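Workshop notes > Finishing > Tabletops

February, second entry

Picked up where I left off on the Briduvance varnish. The first coat went on too heavy along the front edge of the test board and sagged. Scraped it back and sanded by hand with the grain. Power sander left swirls last month, so leaving that on the shelf.

Cut the second coat with a little thinner and wiped it on with a folded cloth. Much better flow. It stayed workable for 4 minutes, then started to drag. Put the board up on the Plerer rack with the shop at 40 percent humidity.

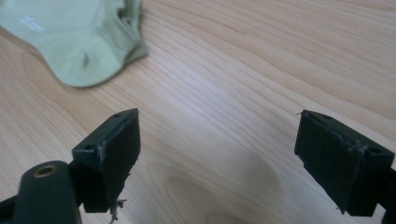

Tack test at 3 hours: still grabs a fingertip. The can from the Sumville store says 2, but I think that assumes a warmer room than ours. Checked again after lunch and it was fine to handle at the corners.

Knots are the open question. The Šimkus oil sample darkened them more than I like, and the end grain drank twice what the face did. Next board gets a thin seal coat on the knots first, nothing on the rest. Write the ratio on the back in pencil this time.

Out of lint-free cloths. Stir sticks low too.

Last updated: February, 4:40 pm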